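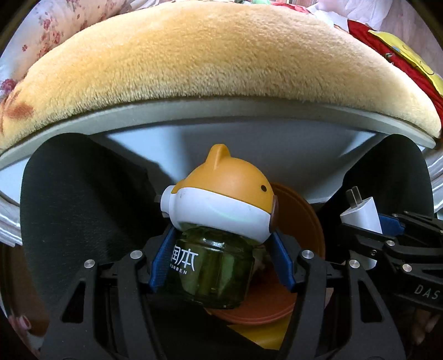

# Plug-in liquid repellent: setup, refills and storage

Applies to the two-part type: a plug-in heater with a screw-in bottle of liquid underneath. The RUNBEN unit with the animal-shaped cap is one of these, with a white band below the cap, a round plug base on the side and a transparent dark-green bottle. Other makes differ in thread size and plug shape but are assembled in the same order.

Where the label on your bottle disagrees with this page, follow the label.

## Parts

- **Heater.** The upper section, including the plug. It contains a small heating ring.
- **Bottle.** Holds the liquid. Sold separately as a refill.
- **Wick.** The rod that runs down the center of the bottle. It draws liquid up to the heating ring.
- **Transport cap.** Closes the bottle before first use. Keep it. You will need it for storage and travel.

## Before you start

1. Read the active ingredient and the room size on the label. Note any age limit or warning about pets, fish or asthma.
2. Check the rated voltage on the heater against your supply. A heater rated for 220 V only will not warm up properly on a 120 V outlet, and a 120 V heater on 220 V is a fire risk.
3. Check the plug. If the prongs do not match the outlet, use a unit made for your country. Travel adapters add length and weight, and the assembly tends to sag out of vertical.
4. Cover or move fish tanks. Many of these liquids are highly toxic to fish.
5. Wash your hands after handling the bottle, including a bottle that looks clean.

## Assembly

1. Leave the heater unplugged.
2. Stand the bottle on a flat surface and remove the transport cap. Some caps have a child-resistant collar that must be pressed down while turning.
3. Inspect the wick. It should be straight, centered and free of chips. Do not pull it out, trim it or push it down.
4. Lower the heater onto the bottle so that the wick enters the ring without touching the sides.
5. Turn the bottle until it stops. Hand-tight is enough. Cross-threading is the usual cause of a bottle that drops off a week later – if it feels gritty, back it off and start again.
6. Hold the assembled unit upright over a paper towel for a minute and look for drips.

## Choosing an outlet

The bottle must hang vertically with the heater above it. On many heaters the plug base rotates to suit the outlet. Turn it only while unplugged, and stop if it resists.

Suitable:

- A wall outlet with open space above and in front.
- A position at least 3 feet from a bed or crib, or farther if the label says so.
- The side of the room nearest the window or door.

Not suitable:

- Behind curtains, a sofa or a headboard.
- Under a shelf or desk. Vapor condenses on the underside and can mark a finish.
- A power strip lying on the floor. The bottle ends up on its side and leaks.
- Kitchens, or any surface where food is left uncovered.
- Outlets a toddler can reach. A cap shaped like an animal looks like a toy to a small child, so treat outlet height as a requirement.

## Running it

Plug in 30 minutes before the room will be used. The heater needs several minutes to reach temperature and the room takes longer. Leave a door or window slightly open, with a screen if you have one.

Do not cover the unit. Do not touch the top while it is on or for ten minutes after unplugging. Unplug it in the morning; continuous use shortens the life of the wick.

To estimate how long a bottle will last, divide the rated hours by the hours per night. The refill in our log ran for 1,068 hours in total. Seven hours a night would use that up in a little over 152 nights. Most refills are rated for much less, so work from your own label.

## Replacing the bottle

1. Unplug and wait until the heater is cool.
2. Keep the unit upright and unscrew the bottle.
3. Wipe the heater housing with a dry cloth. No water, no solvent.
4. Fit the new bottle as under Assembly.
5. Dispose of the old one as the label directs. Do not rinse it into a sink or refill it from another container.

Stay with the refill made for the heater. Wick height and ring temperature are matched, and a bottle that happens to fit the thread may evaporate too fast or barely at all.

## Troubleshooting

| Symptom | Check |
|---|---|
| Level does not drop | Outlet live? Heater warm? Wick clogged? |
| Level drops very fast | Wrong refill, or a leak at the thread |
| Liquid on the wall | Unit tilted, or bottle cross-threaded |
| Strong smell | Room too small or closed; unplug and ventilate |
| Heater stays cold | Wrong voltage, or failed unit; replace it |
| Cracked housing or bent prong | Stop using it |

## Storage

Unscrew the bottle, fit the transport cap and store it upright in a sealed bag, in a locked or high cupboard away from food. Keep the heater separately and dry. Write the month of opening on the bottle – "February" on a strip of masking tape is enough.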